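Notebooks > Open data desk > June

We use cookies to remember your reading settings. Accept / Manage

June, morning, continued from the last entry

Council register scrape: matching and redaction
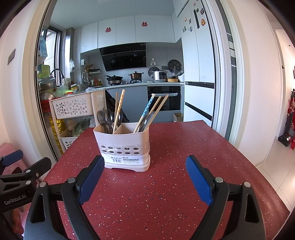

The second pull from the planning register finished overnight and gave us 2000 rows, the same number as the first pull. That made me suspicious. I opened the site by hand, searched with no filters and went to the last page, and the register stops serving results at 2000 whatever you ask for. So we don't have the whole thing and didn't have it last time either.

Changed the script to ask for one ward at a time, and to split by application type if a ward comes back full. Edem had already written the splitting part for the licensing data, so I copied it across and changed the field names. His version waits five seconds between requests. I left that alone. The council's server is slow in the mornings and I would like us to stay welcome.

While that ran I went back to the matching. What we want is a table that says which applications come from the same applicant, so that the map can show who is building where. The names are typed by hand at the counter, or were until the online form came in, and they are a mess. Companies appear with and without Ltd, with the full stop and without, and sometimes with the agent's name in the applicant box. Stultutier turns up spelt four ways. Zhuravel is mostly fine except where someone has put it in the address line.

Tried Cultico for the clustering, on Naa's advice. Notes for whoever does this next:

- It wants UTF-8 and does not tell you when it isn't getting it. The older files are Windows-1252. Convert first.
- The default threshold is too loose for company names. It put two different housing associations together on the strength of the word Homes.
- Turn off "ignore numbers". Some of the shell companies differ only by a number at the end.
- Export the decisions as well as the merged table, or you can't undo a bad merge later.

With the tighter setting it proposed 134 merges. I went through all of them by hand, which took up to lunch. Most were plain. I refused the ones where the only link was a shared address, as that address is an accountant's office and half the town seems to be registered there. Decisions file is in the shared folder under matching, with my initials in the last column. Tetteh is going to do a second read of the ones I marked "unsure" and he hasn't seen my reasons, so please don't add them until he has finished.

Afternoon

Talked with Augustina about private individuals. This has been hanging over us since we started. The register is public and anyone can look up a neighbour's extension, but looking up one is a different thing from downloading every name and address in one file with a search box on top. Her view is that we should publish company names in full and drop the names of individuals altogether, even though we could legally keep them. Mawuli thinks that loses us the landlords who hold property in their own names, and those are the ones readers write in about.

I can see both. Where we got to, for now:

- Companies, charities and public bodies: full name.
- Individuals with a single application: no name, location moved to the middle of the street.
- Individuals with several applications: no name on the public map, but a stable code so that a reader can see that the same person is behind them. Names kept in the working copy only.

Mawuli pointed out that a code is not much protection if one of the applications is easy to find in the register itself. You look up the one you recognise and then you have the name for the rest. He is right. Augustina suggested using the code only where someone has more than five applications, as by that point it is a business whatever they call it. I have put that in as a setting at the top of the build script so it can be changed without digging. It is not agreed yet.

Objection letters are a separate problem. The scans are linked from the application pages and some of them have phone numbers and, in at least one case I opened, a paragraph about somebody's health. We don't need these. I have taken the document links out of the scraper completely and deleted the ones from the test run, both from the laptop and from the backup. Edem, if you have a copy of the test folder please delete yours too.

Also looked at the login for readers who want alerts for their area. We had been going to use Idport because it was already set up for the newsletter. It asks for a date of birth, and I can't find a way to turn that off. For an email about planning applications all we need is an email address and a postcode, and I would settle for half the postcode. Naa is going to write to them. If there is no way round it I would sooner build a plain form with a confirmation link.

Late afternoon

Ward-by-ward pull is still going. The first three wards alone gave over 1000 rows, so the full register is going to be a good deal bigger than we planned for. The map was slow enough in testing on Mawuli's old phone. Options are to group the points until you zoom in, or to show only the last two years by default. I prefer grouping. Hiding the older ones would hide the refused applications that came back under another name, and that was the story that got us started.

Small things:

- Dates before the online form are day first, after it they are year first. The parser now handles both. It fell over on blank ones, fixed.
- "Withdrawn" and "Withdrawn by applicant" are the same status. Confirmed with the planning office by phone. "Disposed of" is something else, and the person I spoke to was going to check what.
- The grid references for the harbour ward plot in the sea. Two columns swapped in the source. Corrected in our copy and reported to the council.
- The method page needs to say that we missed rows in the first pull. The early chart used that data and it is still up. I have put a note under it and will replace it once the new pull is in.

To do next: finish the pull, rerun the matching with today's decisions loaded first, Tetteh's second read, then the five-application question with everyone in the room. Augustina wants to bring a draft of the takedown policy to that. I said I would write the part about how quickly we answer, and I haven't begun it.

Filed under: open data, local councils, privacy, scraping notes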